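Where does the spoil from a metro tunnel go?
Posted by Malsha Herath in Tunnels and Underground

They're boring the second tube of the Talpur line under our neighborhood and I never see dump trucks. The board by the gate says the machine is 992 meters in. Where does all that dirt go, and should I expect cracks in my walls?

Alistair Kinnear
It goes out the back. A conveyor runs the length of the tunnel to the launch shaft, so the trucks load there and not near you. At Talpur the shaft is at Hustis, by the rail yard, and most of it leaves by train at night.

Tania Sarkar
We live over the first tube. No cracks, but the dishes rattled for nearly 7 days. Ask for the free wall survey before they reach you. 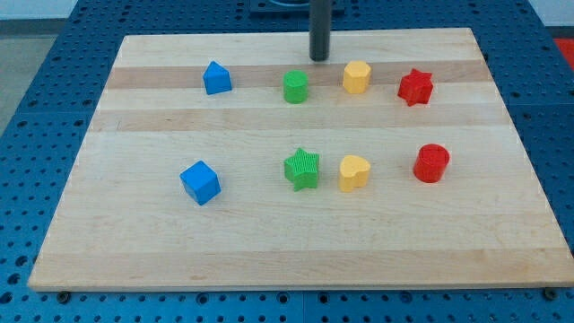

Noelia Bustamante
The survey only covers houses within 400 feet of the center line, so check the map first. The office closes at noon in February. Take your own photos of the walls too, with a ruler next to any old crack.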